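Saltisar Business Lending
Credit and Risk Working Group
Minutes of the monthly meeting, December

Held in the Kennedy room, 2:00 p.m. Present: chair, head of credit, head of collections, finance, compliance, product, outside adviser. Apologies from marketing. Minutes taken by compliance.

1. Minutes of last meeting

Approved with one change. The line saying the group "welcomed" the new broker portal was struck. Members recalled listening to a presentation on it. The line now reads "received."

2. Matters arising

Broker contracts: still with the lawyers. Finance asked whether "still with the lawyers" has a date attached to it. It does not. Carried over.

Duplicate borrower records: product reported the cleanup as complete. Head of collections said her team had found two more duplicates since Friday. Product will look again and the item stays open.

3. Loan book

Finance presented the numbers. There are 3,617 open loans. The late-payment rate is lower than last month and the slide described this as a sign of better borrower quality.

The outside adviser did not accept that reading. A large batch of new loans went out this month, and a loan that has not reached its first due date can't be late. Adding those to the bottom of the fraction makes the rate look better whatever the older loans are doing. He asked to see late payments by the month the loan was made. Finance said this could be done but had not been done for this meeting. The chair asked why it had not, as the same request was made in the fall. Finance said the reporting tool makes it awkward.

Agreed that the slide will not go to the board in its present form.

Action: finance to bring late payments by month of origination.

4. Proposal to buy the Rutton scoring model

Product spoke to the paper. Rutton offers an automated score for small firms based on bank account activity. Product believes it would let us approve smaller loans the same day and free up underwriters for harder cases.

Head of credit had several concerns. The vendor's test used 100 past loans, and the vendor helped choose them. The loans were all to firms that had already passed our own checks, so the test says little about the firms we turn down. There was no result for seasonal businesses, where most of our trouble has been. She also noted that the paper uses the word "proven" in the summary and "promising" in the appendix, and asked which one we were being asked to pay for.

Product replied that every model has to start somewhere and that competitors are moving faster. The chair said we have heard about faster competitors before, and at least one of them is no longer lending.

Compliance asked how we would explain a decline to a borrower. Under the draft contract Rutton gives a score and a short reason code but not the weights behind it. Compliance would not be comfortable sending out a decline letter on that basis. Product understood that Rutton may be flexible. Compliance would like to see the flexibility in writing.

Finance pointed out that the savings in the paper depend on leaving two underwriter jobs unfilled, while the text says no jobs are affected. Product agreed the wording should be fixed.

Decision: not approved. Product may come back with a blind test on loans picked by head of credit, including seasonal firms and declined applicants. No fee to be paid to Rutton for the test.

5. Arklow funding line

Terms have arrived for renewing the Arklow line. The headline rate is a little better. Head of credit drew attention to a new clause letting Arklow stop funding if late payments pass a set level, with Arklow choosing how late payments are measured. The adviser called it a cheap umbrella that closes in the rain. Finance thought the clause was standard. Asked where else finance had seen it, finance will check.

Action: finance to go back to Arklow asking for a fixed definition and a notice period.

6. Equipment loans

Short discussion of lending against small manufacturers' tooling and stock. Head of collections reminded the group that molds and part-finished plastic goods rarely fetch anything near the value on the application. Current practice of accepting the borrower's own valuation to continue only until the new form is ready.

7. Any other business

Product asked whether the meeting could be moved to mornings. No support.

Meeting closed at 4:10 p.m.
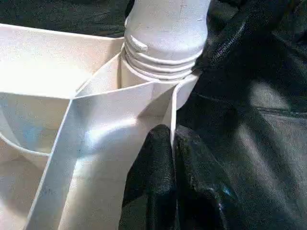 Item 6: molded plastic part with threaded neck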